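Comparing Two Finger Sets on Thin-Walled Plastic

This procedure compares two finger sets on one gripper, using light ribbed plastic as the test part. Tapered walls deflect under load and slide out of parallel jaws, so differences between finger sets show up early. You need the arm, a wrist camera, a fixed camera with a view of the work area, and both finger sets. Ours were the stock Nirnimholm plates and the padded Zelham pair.

1. Mount and zero
Fit the first finger set and torque the screws in two passes. Close the jaws fully and zero the position reading. Repeat after every finger change – the two sets differ in thickness, and an old zero will shift the closing width.

2. Set the force limit
Start at 20 percent of rated force. Raise it in small increments until the part lifts without rotating. Record the raw controller value as well as the percentage. Omolara Ekpo's log gives 672 for one set and 1486 for the other on the same part, and the percentages alone hid most of that gap.

3. Check the wrist view
Grip the tapered side wall below the rim, with a finger on each side. At this distance a wide rim takes up most of the image and goes soft, so judge alignment from the fingers and the ribs. Both fingers should meet the wall at the same height.

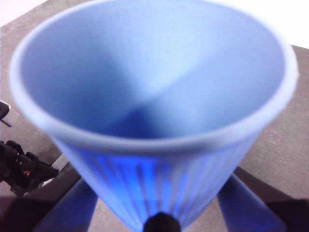

4. Check the approach from the fixed camera
Place the target on the floor with clearance to the wall. Bring the open fingers down to rim height at reduced speed and stop there. The fixed camera must show the near finger and the rim together – if the arm covers both, move the camera before logging anything. A small blue wastebasket works well because it contrasts with a gray floor and black fingers.

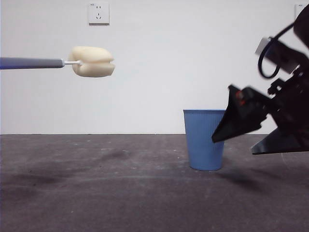 Save the stop position as a named waypoint and reuse it for both finger sets. Do not re-teach it by hand between sets. Dong-geon Ji did so in our first series and the results had to be discarded.

5. Run and log
Use the same number of cycles per set. For each cycle, log the closing width, the final force value, and one of three outcomes: held, slipped, deformed. Export before changing fingers, as the Lollier controller clears its buffer at power-down.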